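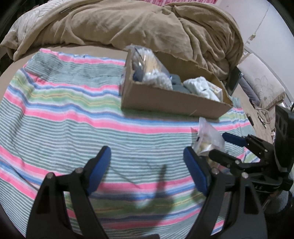 1/ Salt spreader notes before the season, from a small snow crew

We plow and salt parking lots in winter, and this year we changed the spreader on our second truck. Some people asked me about it, so I write my notes in one place.

2/ The old one was a Laltton drop spreader. It was a good machine for narrow driveways, but slow on big lots. After four winters the auger bearing was making noise and the chain was stretched. I repaired it 2 times and then I stopped.

3/ The new one is a Juvano hopper spreader for the truck bed. The plate says 351 pounds empty. Please check your payload with this number plus the salt, not only with the salt. I made this mistake when I was choosing, and my first choice was too big for the truck.

4/ Our full load of bulk salt was 1,019 pounds on the scale at the gravel yard. This was dry salt, filled level with the screen. Wet salt is heavier, so I would not fill it to the top after rain.

5/ Mounting took us one long afternoon. The straps are simple. The wiring is the slow part - the harness goes under the bed, along the frame rail, and into the cab near the clutch pedal. Keep it away from the exhaust. Use more ties than you think.

6/ The controller has one dial for the conveyor and one for the spinner. I like that they are separate. On our old machine, when you wanted a wider pattern you also got more salt, and we wasted a lot.

7/ Calibration: I parked on a tarp, ran the conveyor for one minute with the spinner off, and weighed what came out. Do it again for each dial position you really use. I wrote the results on tape and put it on the dash.

8/ We had one problem. In the first cold week of December the salt made a bridge inside the hopper and the conveyor ran empty. The vibrator was connected, but the ground wire was loose. Ten minutes of work, at 4 in the morning, with cold hands.

9/ Somebody asked why not Reisinger. Their dealer is 307 miles from our shop. For me parts are more important than the paint. The Juvano dealer is in the next town and he keeps chains and spinner motors on the shelf.

10/ For the sidewalks we still use the Busero walk-behind. No complaints. Rinse it after every storm, also the axle, and put grease while it is dry.

11/ Next I want to try pre-wetting with brine on one lot only. The tank kit is ordered but it did not arrive yet. I will add to this thread when we have some storms with it.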